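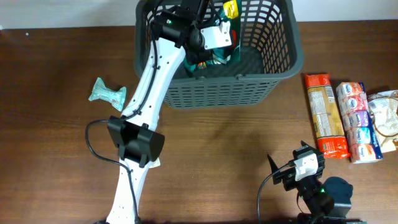
Chapter 4
Baskets, Boxes and Bags: Putting Like with Like

I once kept a whole household's worth of snacks in a laundry basket for the better part of a winter. I'd just moved to Clundale, the kitchen had one cupboard, and the basket was the only thing I owned with a handle at the end. Crisps went in, biscuits went in, a few wrapped sweets went in (or near enough), and whenever somebody wanted something they tipped the lot out on the table and had a rummage. It was a dreadful pantry. It was also the first storage system in that house that everyone used, and I've been thinking about why ever since!

In Chapter 3 we emptied a room and looked at what was in it. Now we have to put things somewhere, and that means choosing containers. Most people start by buying them. I'd ask you to hold off until you've finished the first exercise, even if you've already got your eye on a nice matching set.

The question I want you to carry through this chapter is a simple one: what does a container let you do with one hand? If you can drop a bag of crisps into it while holding the kettle, it'll get used. If you have to take off a lid, shift a stack and squeeze the thing in sideways, it'll be ignored by teatime. Open baskets do very well here. They're wide at the top, you can see something of what's inside through the slots, and you can lift one down to the table, sort through it and put it back.

They have their faults too. Small things go straight to the bottom and stay there. Light packets puff up and take all the room, so a basket can look full with hardly anything in it. And slots that suit towels don't always suit a single toffee. We'll come to liners and dividers in section 4.3, and to the old Runow method of bag-inside-basket, which I resisted for years and now use for nearly everything.

By the end of the chapter you should be able to:

- sort a mixed table of 24 items into groups that make sense to the people who live there
- match each group to a container by size, weight and how often it's wanted
- pack soft packets without crushing them
- write a label that somebody else can understand

Before you start
Clear a table. Fetch one open basket and whatever food you have in packets - crisps, bars, sweets, dried fruit, the lot. Set a timer for 30 minutes. Pack the basket any way you like, then take a sheet of paper and write down where you put the smallest thing and how you'd reach it. Keep your notes, as we'll pack the same basket again in section 4.5.

4.1 What counts as "like"?

Put a bag of crisps next to a wrapped sweet and ask 2 people whether they belong together. One will say yes, they're both treats. The other will say no, one is big and soft and the other is tiny and gets lost. Both answers are useful, and we'll take the first one first.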